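Kitchen Week at Eltden

I spent most of this week moving a sponge. Well, the arm moved it, and I drove the arm, which is a lot like playing one of those claw machines at the arcade except you have to be good at it over and over (and I was never any good at the claw machine). We're collecting demonstrations for the next round of Gondeck, our kitchen set, and everybody on the team has been asked to take a turn at the controls. My share was 74 runs. I finished the last one with a stiff neck and a whole new respect for my own fingers!

If you missed the last newsletter, all of this happens in simulation. I sit at my desk with a controller, there's a kitchen on my monitor, and every move I make gets saved along with what the cameras in the simulator see. Then the learning folks take the good runs and train on them. In between runs the kitchen reshuffles: new counters, new cabinet colors, appliances in new spots. I got a pink kitchen at one point and I kind of want it.

What surprised me is how many habits sneak in. I looked back over my first 17 runs and in nearly every one I'd stopped over the sponge for a good long second before closing the gripper, just because I was nervous. A model trained on that would learn to be nervous too! So I threw those out and started over, and I tried coming in from different sides, a little faster, a little sloppier. We do want some sloppy ones, as long as they recover. If you bump something and fix it, keep the run. If you bump something and say a bad word, keep the run anyway, there's no audio.

The marble kitchen was my favorite of the bunch. I like a gray cabinet, and it's a nice change from the flat white counters we had back in January. 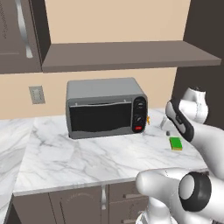

Gripper just above the counter, sponge to its lower right, toaster oven behind.

Flat things are still the hardest for me. A mug gives you something to aim at, but a sponge lying down leaves you very little height to work with, and from some views I can't judge how far off the counter my fingertips are. Switching views before the final drop helps a lot. So does going to get a coffee.

We're at almost 100 hours for Gondeck all together, and the Farquharson office is starting on drawers and doors next. If you'd like a turn, add your name to the sign-up sheet. You don't need any experience, and the practice kitchen doesn't save anything, so go wild in there.

Recent items
Drenia gets a second simulator machine
How we label a failed grasp
Controller tips for left-handers
Sign-up sheet: drawers and doors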